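So in August I finally got to the open day at Trestex, out at their Prendergast building. I'd been on the list for 17 weeks! They only let in 300 people, and I think most of them were ahead of me in the coffee line.

The part I'd come for was Korka, their two-armed packing setup. You stand pretty close (closer than I expected) and it's quieter than my dishwasher. I parked myself by the table and stayed way too long.

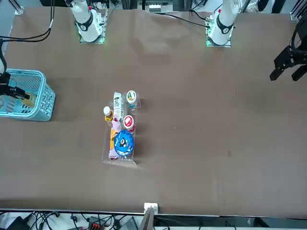

Korka at the table, one gripper in the blue basket.

I love how the arms each do their own thing, and I could've watched those fingers all afternoon. A guy next to me kept asking about speed, but I was more into the small packages and how fiddly they must be to grab.

After that I caught the last bit of the Stusivar talk, which was mostly slides, and then walked back to the car with a free tote bag. They're doing another one next spring and I've already signed up.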